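Ok so can a robot do the dishes yet. Short thread, on my lunch, sorry for typos

Two arms, one table, a dish rack. Told the Drevesstead lot I'd be convinced when it puts away a whole rack of cups and doesnt drop one 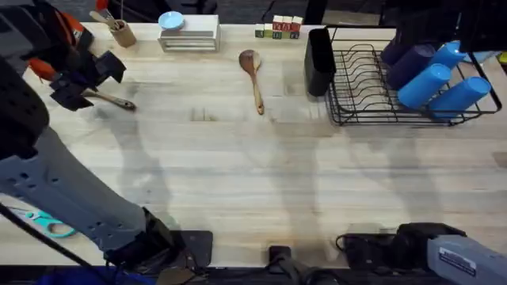
*2 min read*

Cups at all sorts of angles, which is how they land at my place too. Colour doesn't matter. Angle does. Plastic was the right call imo

Wooden spoon is the one I'd bet on. Long handle, flat table, easy grab. Scissors, no thanks

Arnia reckons 50 tidy-ups in a row before anyone says "household ready". I'd say 200. My neighbour's kid would do it for 2 bucks and a bikkie

So: not yet. Shop floor maybe, same bin same part all arvo. Kitchens are definately harder

More once I've had a proper look at the Flolstead one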